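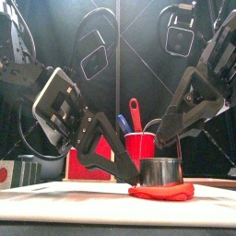
4.2 Changes in operator work

The two-arm cells at Etwood were installed in March, next to the hand benches where household goods are sorted, checked and repacked. Before that, an operator at Skulline's contract line handled every item from tray to carton. After installation the same operators each looked after two cells, loading the tables, clearing faults and taking back any item the arms could not finish.

We interviewed operators on both shifts and logged 500 interventions. Most were short. In 100 of them the operator only moved an object a few inches and restarted the cycle. Fiadzo, who supervised the logging, kept a separate tally of calls that took longer than 60 seconds - these were mostly cloth items and anything with a handle.

Figure 3. Cell with two arms and a shared work area. Objects stand in a row along the back of the table, and both grippers work over the white board.

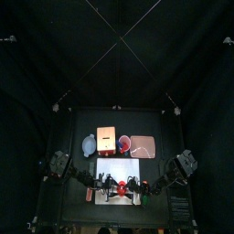

Vol. 12, No. 3 p. 47

Operators described the new job as quieter but harder to leave. At the hand bench a person could set their own pace and talk to a neighbor. At the cells they waited, then had to act quickly when a light came on. Several said their wrists hurt less. The same people said they felt less sure of what counted as a good day's work, as output was now reported per cell.
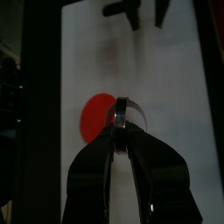 Training took a different form as well. Gerero's course covered restarts and safe entry, but the operators learned to judge a poor grip from each other, usually at shift change. Holub has since added a paid overlap of 15 minutes between shifts for this purpose.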